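Speaker notes – Buying less, and what happens to the clothes we give away
Kandero community hall, evening session

Slide 1. Title
Wait for the back rows to sit. Say who I am and how long this will take. Questions at the end, unless someone can't hear.

Slide 2. Why clothes
Most people who come to a talk on ethical living expect food. Food gets its own evening in April. Clothes are harder to talk about, as few of us know where they were made or by whom.
Say early that I am not asking anyone to throw out what they own. The shirt you already have is the one to keep wearing.

Slide 3. What the Millico survey asked
We sent the form to 400 households in Millico and Ilholm. Two main questions: how many items did you buy last year, and how many did you wear in the past month?
Do not read the whole table. Point to the bottom line only: 2,845 items reported as owned but not worn.
Mention the limits. People filled it in from memory, and those who answered were probably interested in the subject already.

Slide 4. "But giving to charity solves it"
The most common reply we get. Take it slowly.
Giving is better than the trash. It doesn't undo the buying. The Nazari sorting center told us they can handle up to 1,000 bags in a busy month, and a good part of what comes in can't be sold in the shop. Stained, stretched or missing a zipper – those go for rags or stuffing.
If someone asks about export, say that some of it is sold abroad and that opinions differ on whether this helps or hurts local tailors. I don't have a firm answer and should say so.

Slide 5. Pictures
Leave these up during the next part. Drink some water.

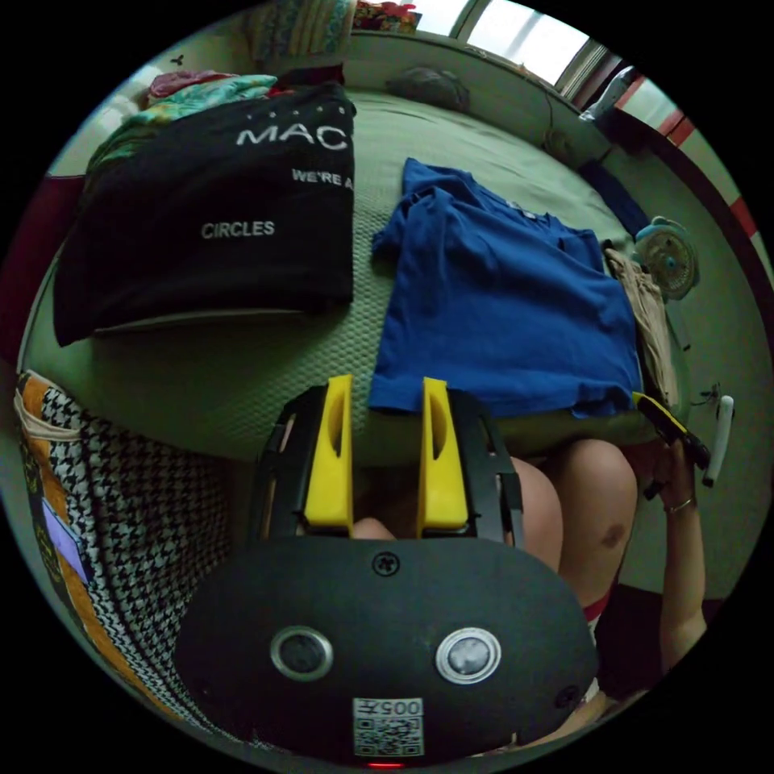
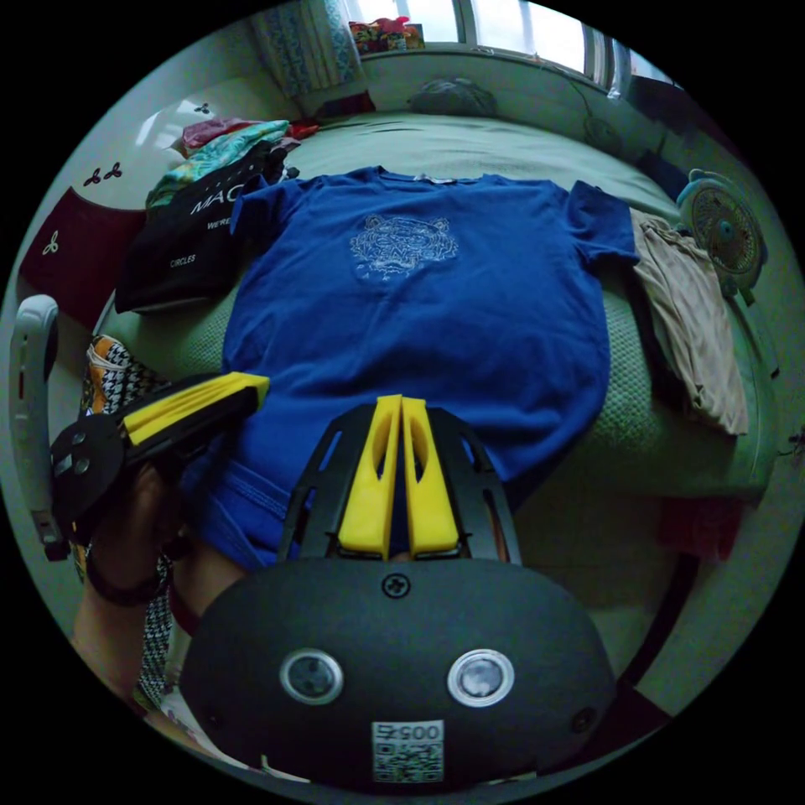

Slide 5: two pictures from one place. The blue T-shirt with the tiger head is in the second.

Slide 6. "Cheap clothes are all poor people can afford"
A fair argument and it deserves a proper reply. A family on a tight budget is not the main problem. Much of the extra buying is done by people who could spend more on fewer things. Nothing in this talk is aimed at a parent buying school socks.
Skip the joke about my own closet if time is short.

Slide 7. "One person makes no difference"
One person makes a small difference. Stay with small. Then move on to what a group can do: the Ilholm swap started with 12 people in a front room and now needs a hall.
Explain the swap rules again, as people always ask. Clean clothes only. Bring what you would lend to a friend. Anything left over goes home with the person who brought it.

Slide 8. Practical part
Wait a month before buying anything you don't need right away.
Learn to sew on a button and close a seam. The repair table is by the door after the talk, thread provided.
Wash cooler and less often. Jeans don't need it every time.
Check the care label before buying – dry clean only is a cost you pay again and again.

Slide 9. Wool, leather and silk
This will come up. Some people here avoid all three on animal grounds and some see them as longer lasting than synthetics. Set out both views and give each the same time. Secondhand wool is where the two sides disagree most, so allow a few minutes for it.

Slide 10. Questions
Repeat each question into the microphone. Sign-up sheet for the next swap is on the left table. The hall has to be cleared by 9:30 p.m. and chairs go back against the wall.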